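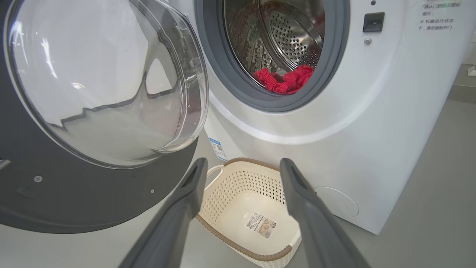

One red item left in the drum, basket waiting on the floor: the unloading task, from the wrist camera.

About Plirneo

Plirneo teaches robots to do household jobs by having people do the jobs through them. An operator moves the arm, by hand or from a desk in the next room, and we record what the arm did and what its cameras saw. The recordings go to the people who train the control software. Some of those people are us. Most are customers.

We are eleven people in two rooms. We started because Raffaele Fiore and Raffaele Amato had both sat through too many demonstrations of robots folding towels, and both wanted to know what happened on the takes that were not shown. (Yes, two Raffaeles. We use surnames in the office.)

What we think of the field

We doubt most of it. A robot that has emptied one washing machine in one room has learned something about that machine and that room. Turn the basket a little, or swap the red garment for a bath towel, and you may be back at the start. We have seen claims that a few dozen examples will cover a whole class of jobs, and we have not been able to repeat them. We would be pleased to be wrong, and if you have results that say so, please send them with the failed runs included.

We are sceptical of our own work too. Our laundry set holds 1,702 recordings, and we would not tell anyone it solves laundry. It is a fair record of how several patient people get clothes out of a front loader with two stiff fingers. Small items near the door seal are still the part operators grumble over.

How we work

There are two ways of showing the arm a job. In the first, the operator holds the arm and walks it through the movement. It feels natural and new people pick it up within a morning, but their hands get in the camera's way and they tend to push harder than the motors would. In the second, the operator sits at a controller and drives the arm remotely. This is slower and more tiring – nobody here does more than two hours of it at a stretch – and you lose the sense of touch almost completely. We use both and label which is which. Mixing them without saying so is common, and we think it is a bad habit.

Every job gets around 300 takes before we look at whether anything has been learned. Failed takes are kept. So are the dull ones, where the operator hovers for a while deciding which way to go in.

The controller software is called Bolter and was written here. Pleltska is our tool for sorting and labelling takes. Neither is sold on its own, and Bolter in particular is not pretty.

What we don't do

We don't build robots. We don't make promotional films, and we ask customers not to cut our recordings into them without showing the speed they were played at. We don't quote a success rate unless we can also say who reset the room between tries, and how carefully.

Working with us

Our longest-running customer is Hirvonen, who came to us with a kitchen job we told them was a poor idea. They went ahead, we recorded 400 takes, and we still disagree over what the results show. They have since ordered more.

If you have a job in mind, write to us with a plain account of it: the object, the room, and what counts as finished. The last one usually takes the longest to agree. We will tell you if we think it can't be done yet, and we don't charge for that.

Page last changed 16/02/2023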